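How to Oil a Wooden Table (and Not Lose a Whole Weekend to It)
Posted 4/18/18 by Heiðrún Overgaard

My aunt in Willatitz oiled her kitchen table every March, and I grew up thinking this was some big mysterious job. It's really an afternoon of rubbing, a night of waiting, and then a bit more rubbing the next day! Pick a day when you can open the windows and feed everybody somewhere else.

You will need hardwax or plain tung oil, a stack of old cotton T-shirts, 100 grit sandpaper for bad spots, something finer for the rest, and a pair of gloves. I buy my oil by the can, 450 ml, from the hardware store in Furkville, and one can has always been plenty for me (I have some left over for the cutting boards, too).

Start by wiping the top with a cloth wrung out in warm water and a drop of dish soap, then let it dry completely. Overnight is best. Sand lightly, always with the grain, and vacuum up every bit of dust you can find. 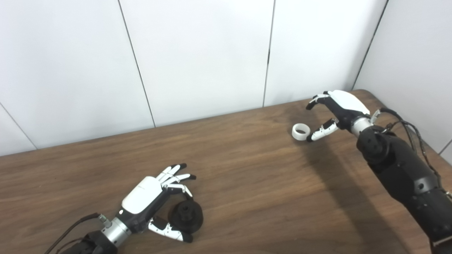 Now for the oil, my favorite part. Pour a small puddle, smaller than you think, and work it out with a folded piece of T-shirt in long strokes. On a top where the grain runs lengthwise and shows clearly, like the medium-brown one in the photo, you can simply let the lines steer your hand. If a corner is a little rounded, go over it with your fingertip inside the cloth so the oil doesn't collect underneath. With a pale wall right up against the far edge, pull the table out a foot or two first, or you'll be scrubbing oily fingerprints off the paint like I was last year.

Wait 31 minutes or so is what my aunt's card says, but go by the directions on your can. Then wipe off everything that hasn't soaked in, and put on a second thin coat the next day.

Please lay the used rags flat outdoors to dry, because oily rags in a heap can catch fire by themselves.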